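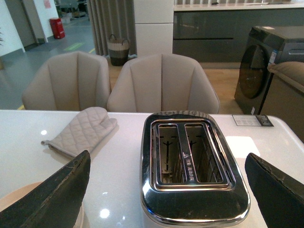 3.2 The table layout

The toast task was set up on a dining table, because in the home visits many people with little worktop space told us they made breakfast where they ate it. The table had to hold what was needed and leave room to put a hot slice down. We kept to a two-slot toaster, a plate and a quilted oven mitt. Smits (in the Flerkia visits) had used a full breakfast setting, and the extra items made her notes hard to compare across homes.

3.3 Putting the bread in

A slice was scored as placed once its lower edge had passed the rim of the slot. Until then it could still lean against the metal or catch on the guide wires. We noted the angle of the slice as well as which slot was used. Thick slices were left out of the 16 trials reported in this section. 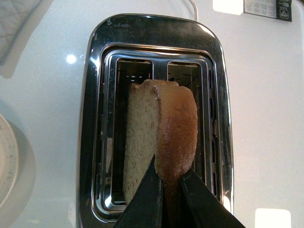

3.4 Position of the mitt

The mitt stayed flat on the table, to the left of the toaster, so that the right side was free for reaching. In the Kasora pilot it had hung from a hook on the wall, and people tended to leave it there and use their fingertips. On the table it was picked up more often, though it also took up space that some wanted for the plate. 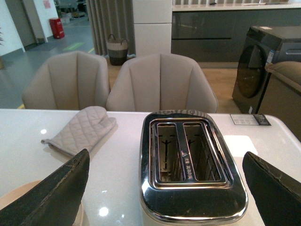

A glossy white top made spilled crumbs easy to find. It also threw back the light, and one observer asked to move seats for that reason. We did not change the table, as the same top was used in all 5 sessions — swapping it would have meant repeating the July work.

3.5 The plate

Each trial used one slice and one round plate. A slice that hung over the rim was still counted as being on the plate, provided it lay flat.

Figure 4. Slice of bread on the plate, with the quilted mitt behind it and the toaster to the right. 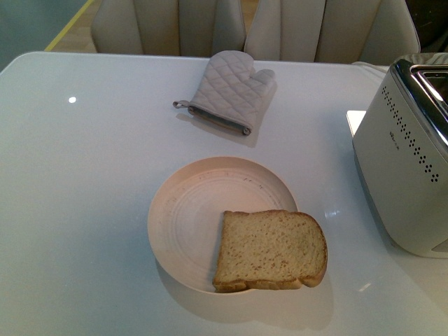
3.6 Clearing away

Crumbs were brushed up before the next trial, and the plate was wiped and put back in its place. Clearing was timed separately and is reported in Section 4.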